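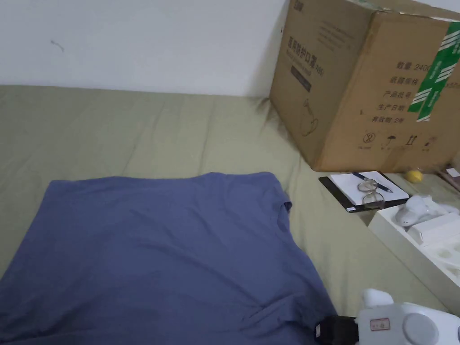 ベッドは椅子じゃなくて作業台なんです、とオザン・バイサルさんは言う。座ったら最後、その日の片づけは終わりますから、と。

2023-04-28 文:編集部・暮らし担当

カテゴリ:暮らし>収納・片づけ>人に聞く

ホーム 新着 連載 お店 お問い合わせ

今回お話をうかがったのは、片づけの相談室「ヤズジュ(Yazıcı)」をひとりで切り盛りしているオザンさん。日本語がとにかく速い! こちらのメモが追いつかなくて、途中で何度も待ってもらいました(すみません)。

テーマは、ベッドの上でやる服の片づけ。わたしも毎年やろうと思って、全部広げて、夜になって寝る場所がなくなって、結局また元の引き出しに押し込む、というのを繰り返しているので、かなり前のめりで聞いてしまいました。

「まずシーツをぴんと張る。しわは少しくらいあってもいいです。張ったら一枚だけ置く。Tシャツなら一枚。みなさん山を作るでしょう? 山を作ると、人は山を見るだけになります」

耳が痛い。

平らに広げて、首まわりと脇を見て、残すか手放すかをその場で決める。迷ったら紙に書く。オザンさんは紙とペンを必ず手の届くところに置くそうで、スマホのメモは使わないとのこと。「スマホを開いたら、18分は戻ってこない。計ったことがあります」

箱の話もおもしろかったです。収納用にきれいな箱を買いそろえる人が多いけれど、最初は何かが入っていた段ボールで十分だとか。2月に相談に来た方は、ブラステンの収納ケースを4つ買ってから始めて、ケースの置き場所に困ってしまったそう。

「段ボールはベッドの上、壁ぎわに置きます。床だと腰をかがめるから、だんだん投げるようになる。投げた服は、あとで見るともう誰も畳みません」

服は箱に立てて入れるんですか、と聞いたら、少し考えてから「立ててもいいし、寝かせてもいい」。そこはこだわらないんですね、と言うと笑っていました。こだわるのは箱の外側で、中身を太いペンで書いておくこと。もとの印刷が残っていて紛らわしいときは、白い紙を貼ってその上から書くのだそうです。
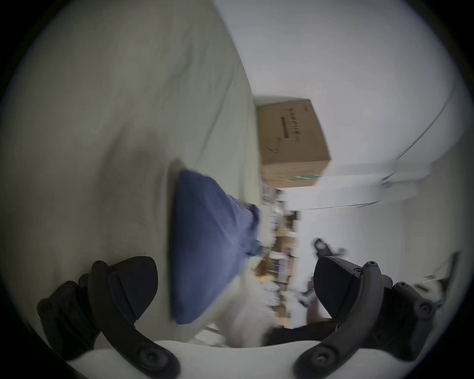 箱がいっぱいになったら、その日はおしまい。まだ元気でも、おしまいです。わたしが「もう一箱いけそうなときは?」と食い下がっても、「いけそうなときにやめると、次の日もできます」と譲りません。

棚のほうはどうするのかというと、服が済むまで手をつけないのが決まり。小物は数が多いうえに思い出話が始まるので、同じ日にやると進まないらしいです。オザンさん自身、前の部屋を引き払うときに棚から始めて、古い手紙を読んで夜が明けたとか。読みますよね、手紙。

ちなみに眼鏡は外す派だそう。「畳むときは近くしか見ないから。ただ、外したら置く場所を決めておかないと、服といっしょに箱に入れます。わたしは二回やりました」

相談室では、書き込み式の片づけシートを1枚200円で分けているそうです。わたしも買って帰って、さっそく週末に青いTシャツから始めるつもり。夫の分は、まだ本人に言っていません。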